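Scooping coffee beans: what 190 demonstrations got us

Jul 19, 2024

I have been working on the bean scooping task since May, and the results are now steady enough to write up. The method, which we call Ravn, learns from demonstrations and takes two colour views, one from the wrist and one from a fixed camera. It gets no depth input. Our older baseline, Dromard, uses the fixed view only.

I recorded 190 demonstrations and kept 157. The rest were dropped for dull reasons – bad timestamps, mostly.
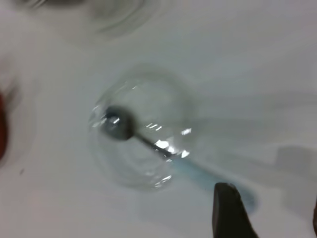
Wrist view, with the spoon in the glass.

Clear glass is the hard part. The outline is faint and the reflections are brighter than anything else nearby, so Dromard tends to lock on to a glint and close the fingers short of the handle. Ravn does much better on the grasp, and I put most of that down to the wrist view. When I trained it without that view, it fell back to the baseline's level.

The scoop itself is a separate problem. The policy has to bring the bowl up to the container at a low angle and then tip it in. Training on shorter chunks of motion helped here, and 15 steps worked best of the lengths I tried.

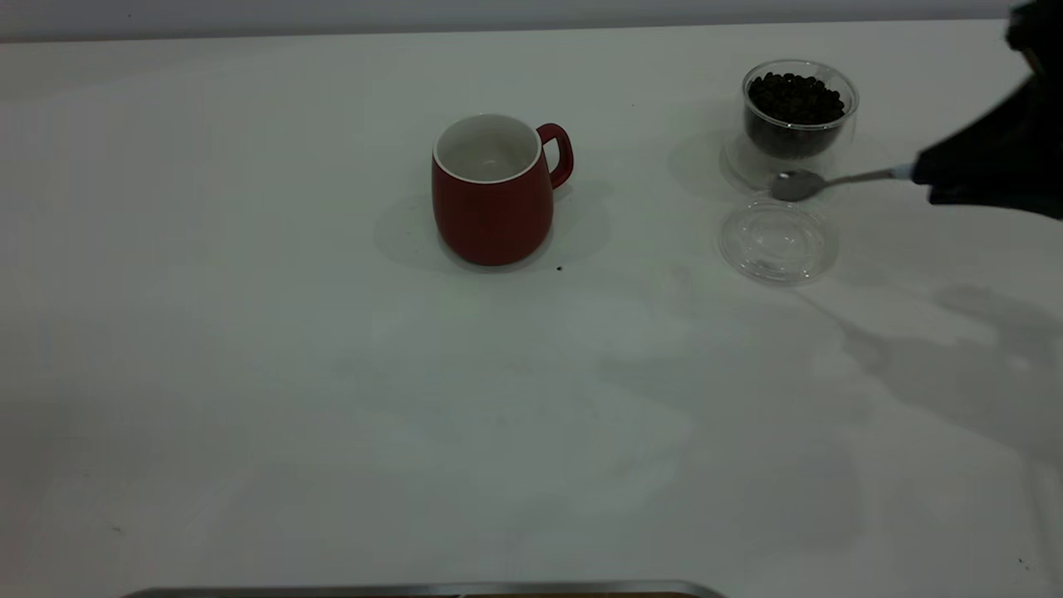 Does the method need a new set of demonstrations for every spoon?

A spoon of similar length works with the same model, but a much longer or shorter one needs some extra recordings, and five have been enough so far.

Next I want to repeat the comparison on the Zemeso arm, where the wrist camera is mounted further back. The training code is in the Jedex repository under the scooping branch, and the config files still need tidying.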